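Looking after a marble floor
December | By Siv Lindholm

Marble is softer than it looks and it reacts with acid. Most of the damage I see comes from the wrong cleaner.

Sweep or dust-mop first. Grit under a wet mop scratches the polish. Use a vacuum only if it has a soft brush head, and check the wheels for stuck bits.

Wash with warm water and a small squirt of pH-neutral soap. Keep vinegar, lemon and bathroom limescale remover well away. Wring the mop until it hardly drips, work in strips towards the door, then go over it again with clean water and dry with an old towel.

Blot spills straight away. Wine, juice and tomato leave a dull mark called an etch, and no amount of washing will shift it. A light etch can be treated with marble polishing powder and a damp cloth. A deep one needs a stone firm.

For an oil stain, mix bicarbonate of soda and water to a thick paste, spread it over the mark, cover with cling film and tape down the edges. Leave for a day, lift off and rinse. You may need two or three goes.

Stick felt pads on chair legs and change them when they go flat. Lift furniture when you move it. Run cables along the wall where you can, and coil up extension leads after use so they don't drag grit about.

To test the sealer, leave a spoonful of water on the stone for 15 minutes. If the patch goes dark, it is time to reseal.

Related tips
Getting candle wax off a tablecloth
Cleaning grout with a toothbrush
Stopping a door from squeaking

Contact | Copyright Linora Home Tips | Back to top
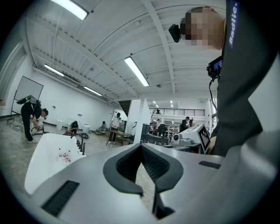 Black shirt, pale cable and a marble floor.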